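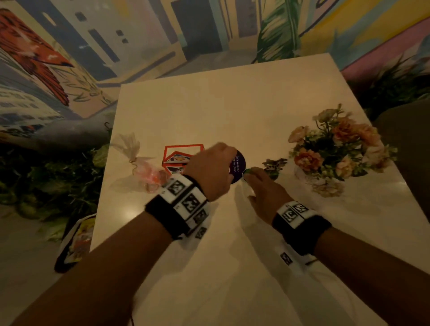 Fig. 1. Printed coaster on a glossy cream-white table top.

Unit 3: Surface Finishes for Furniture in Shared Use
Course tutor: Loan Ngô

3.1 Scope
This unit covers clear and pigmented coatings on horizontal furniture surfaces: tables, desks, counters and worktops. Vertical surfaces such as doors and cabinet sides are dealt with in Unit 4, as they meet a different pattern of wear. Students should have read the notes on film formation before the Thursday session.

3.2 Gloss
Gloss is measured by directing a beam of light at the surface at a fixed angle and recording how much is reflected at the matching angle. The result is given in gloss units, where a polished black glass standard is set near 100. Most workshop meters use an angle of 60 degrees. Very shiny surfaces are better separated at 20 degrees and very dull ones at 85.

A high reading says nothing about hardness. A soft lacquer can be polished to a high gloss and will lose it within weeks of normal cleaning. For this reason gloss is recorded twice, before and after the abrasion test, and the loss is given as a percentage of the first reading. A coating that starts at 80 units and ends at 60 has lost a quarter of its gloss.

Pale glossy surfaces hide fine scratches better than dark ones. Stains behave the other way round, and coffee, ink and turmeric remain the usual causes of complaint on white and cream finishes.

3.3 Heat marks
White heat marks in lacquer are caused by moisture held in or just under the film, which scatters light. They are often reversible with gentle, dry warmth. Dark marks mean that moisture has reached the timber, or that the substrate has scorched, and these are seldom removed without stripping back.

Shellac softens at a low temperature and should not be specified where hot cups are expected. Two-part polyurethane performs well. Oil finishes mark easily but can be repaired locally — an advantage in places where a table cannot be taken out of use.

3.4 Rings and coasters
A coaster works by separating the vessel from the film and by holding any liquid that runs down the side. Cork and felt absorb liquid; glazed ceramic and hard plastic do not, and need a rim. An absorbent coaster left saturated keeps the surface damp for longer than a bare cup would, so coasters on lacquered tables should be lifted and dried at the end of the day.

Backing material needs attention. Plasticisers in some soft vinyl and rubber backings migrate into nitrocellulose lacquer and leave a tacky patch that cannot be wiped off.

3.5 Workshop exercise
Each group prepares three panels: one in Stavia clear lacquer, one in Planura two-part white, and one left with two coats of hard wax oil. Panels are cured for a week before testing.

Take five gloss readings per panel and record the mean. Abrade with 40 strokes of the standard pad, wipe clean, and read again. Place a wet cup ring on each panel for an hour, dry it, and grade the mark from 0 (none) to 5 (film broken). The Stesov meter must be calibrated against its tile before every set — the last group's results in September were lost through this omission.

Write-ups should give the raw readings as well as the means.

Reading for next week: Ngô, Coatings Notes, pages 100 to 110.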